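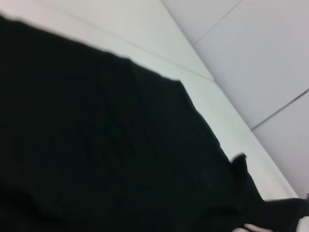
2 min read

30/05/2026

A black garment on a white table is a hard thing for a machine. The folds are almost the same shade as the rest of the cloth, and only the edge is easy to find. Floten, which sells a garment handling service to laundries and small clothing warehouses, makes black clothes the main part of its test for new customers.

I visited one of these customers, Cosovari, a rental company for stage and restaurant uniforms. They signed for the service in April. The offer is simple to explain: Floten brings the arm, the table and the software, and the customer pays for each folded piece. There is no purchase price. The smallest contract is 155 pieces per day, and a change of garment type must be announced 13 days before.

The software is called Endale. It uses a small camera near the gripper, and it looks for something that can be held: a corner that stands up, a sleeve end, a raised fold. Then it decides where to pull. With a white shirt this decision comes fast. With black cotton the arm often waits, moves a little to the side and looks again. In my visit one T-shirt needed 30 seconds before the first fold, and a trained worker would have finished it long before.

Speed is then the weak point, and Floten does not hide it in the contract. The price per piece is the same for slow and fast garments, so the customer does not pay for the waiting. For Cosovari this matters, as most of their restaurant stock is black.

The result on the pile is good. The sleeves lie inside, the hems are straight, and I found only one collar turned the wrong way. Thin polyester is less successful – it slides on the smooth table, and the second fold pulls the first one open.

The closest rival is Kelau, which sells its machine instead of renting it and asks that a person hang each piece on a clip first. It is faster, but it needs that person the whole day. Floten needs someone only to bring the baskets and take the piles away.

A trial lasts 13 working days, with your own clothes. I would put the black ones in first.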